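Part 4: Teaching the sim arm to pick up a can

If you've made it through Part 3, you should have the arm loading in the simulator without exploding, and you should be able to jog each joint from the keyboard. Nice! Leave the real arm on the bench unplugged for now. I broke two fingertips at the Girkurstead workshop by skipping this part, and Loretta Holloway still has them taped to her monitor.

What you need open:

Simulator window, with the living room world loaded
Wrist camera view (press V to bring it up)
The grip panel from Part 3

Steps

1. Load the can-on-saucer task from the Tasks menu. Wait for the physics light to go green before you touch anything. On my old laptop that takes 22 seconds and I always think it has hung.

2. Open the gripper all the way, then bring it straight down over the can. Come in from the top, slowly! If you swing in from the side you'll clip the rim of the saucer and chase the whole lot across the table.

3. Close the fingers with the force slider at 43. The scale is my own invention and doesn't match any real unit, so don't go looking for it in the gripper's data sheet.

4. Flip between the room camera and the wrist camera while you work. They feel like two different worlds at first, and it's worth getting used to both before you try any lifting.

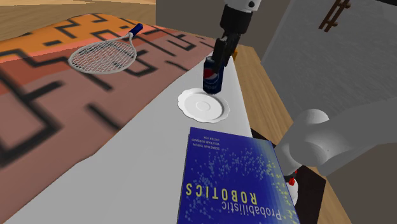

Room camera with the fingers closed on the can, then the wrist camera with the can tilted on its side:
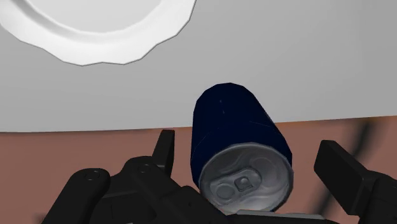

5. Lift by two inches and stop. Watch the can for a moment. If it creeps down between the fingers, lower it, bump the force up to 51 and try again.

6. Once the lift holds, save the pose (Ctrl+S in the grip panel, and please give it a name you'll recognize next month).

CAUTION: 51 is fine in the sim, where a can will put up with anything. On the real arm it'll crush an empty one flat, so drop back to 43 before you export. Ask me how my shoes got sticky.

Note: The reset key puts the can and saucer back but it doesn't move the arm. Raise the arm first or the can will respawn inside the fingers and shoot off toward the far wall. Juraj Vlček thinks this is a feature.

If the can tips over

Check the wrist angle before you blame the grip. Mine was off by a hair for weeks and I kept fiddling with friction settings that were perfectly okay. Zero the wrist joint, reset, and run the steps again from number 2.

Still tipping? Set the physics rate to 3,000 in the world file, restart the simulator, and give it another go. It runs slower, but the contacts get a lot less jumpy.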